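Recording Vocals at Home: Tips for a Quiet Corner and a Clean Take

By Trinidad Montoya

Posted in Home Workshop Tips

I record devotional songs and a few ballads in the back room of my house, and most of what I know comes from doing it badly first. These tips are for singers working with one microphone, a laptop and whatever is already in the closet.

Pick the room before the microphone

Walk through the house and clap once in each room. A bright, ringing sound after the clap will be on your recording too. Bedrooms usually do best. Kitchens and bathrooms are the worst, even though singing in them is fun.

Stay away from the refrigerator wall. I lost 11 takes of one song to a compressor hum I couldn't hear until I put headphones on.

Kill the echo with what you own

Hang a heavy comforter behind you, where your voice would hit the wall and come back into the microphone. Most people hang it behind the microphone only, and that does less than they expect. If you have two comforters, put them up on two sides that meet.

Leave a gap of a few inches between the cloth and the wall. A clothes rack works for this. So does a curtain rod across two bookcases, as long as the bookcases don't wobble.

Watch the corners

Low notes build up where two walls meet. If your voice sounds boomy, you are probably too close to a corner. Move out a step at a time and record the same line at each spot. Write the spot on the floor with painter's tape once you find it.

Rough paint or plaster won't fix a boomy corner. The texture is too shallow to matter to a low note. Stuff the corner with rolled blankets or pillows, floor to shoulder height if you have enough.

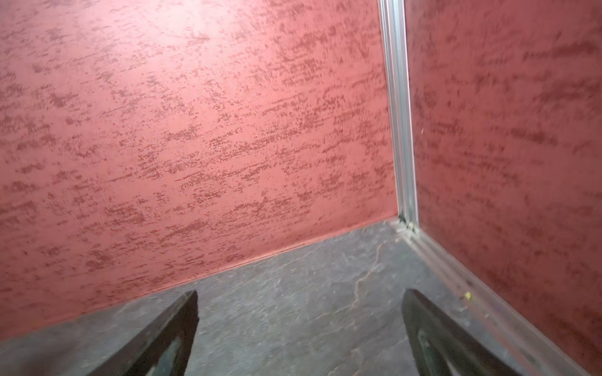
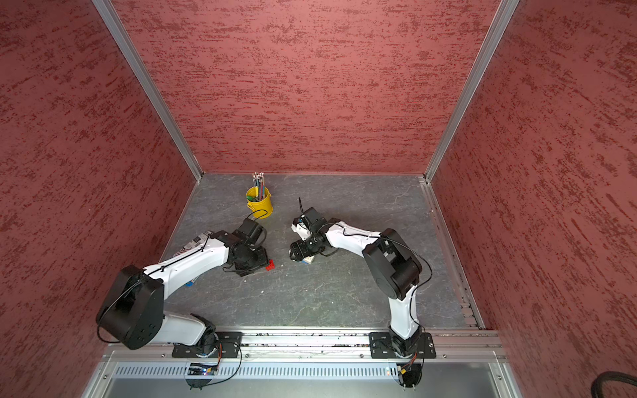
Red walls with a mottled finish.

Set the microphone height

Put the microphone level with your nose and tip it down a little toward your mouth. Breath goes under it and you get fewer pops on P and B. Stand a hand's width and a half away for soft verses, then lean back for the loud parts.

If you don't own a pop filter, stretch a piece of old pantyhose over an embroidery hoop and clamp it between you and the microphone. Mine is held by a Zorwood spring clamp from the garage. Wrap the jaws in felt or they will squeak when somebody walks by.

Stop the small noises

Take off watches, bracelets and anything with a zipper. Turn off the ceiling fan. Put the laptop on the far side of the comforter and run a longer cable to it. A folded bath towel under the microphone stand takes care of most footsteps.

Lyric sheets rustle. Tape them to a music stand side by side so there is no page to turn, or slip them into plastic sleeves if you must hold them.

Squeaky stand joints: one drop of sewing machine oil, wiped off right away. Don't use cooking oil, it goes gummy.

Recording levels

Sing the loudest line of the song first and set your level from that. The meter should stay well short of red. You can turn up a quiet take later, but a distorted one is finished.

Record half a minute of the empty room before you start singing. You will want it for filling gaps between verses.

Name your files the same day

Use the song title, the take number and one word about it, such as "flat" or "good." I have 2218 files in one folder from before I did this and I still can't find the first version of "Segura," a waltz my choir asks for every April.

Keep a copy on a second drive, in another room.

Cleaning up afterward

Wipe the microphone grille with a barely damp cloth. If the grille screws off, wash it by itself in warm water with a drop of dish soap and let it dry overnight before it goes back on. Never spray anything at the microphone.

Coil cables in loose loops and tie them with a strip of cloth. Wrapping them around your elbow puts a twist in the wire, and I have thrown away two good cables because of it.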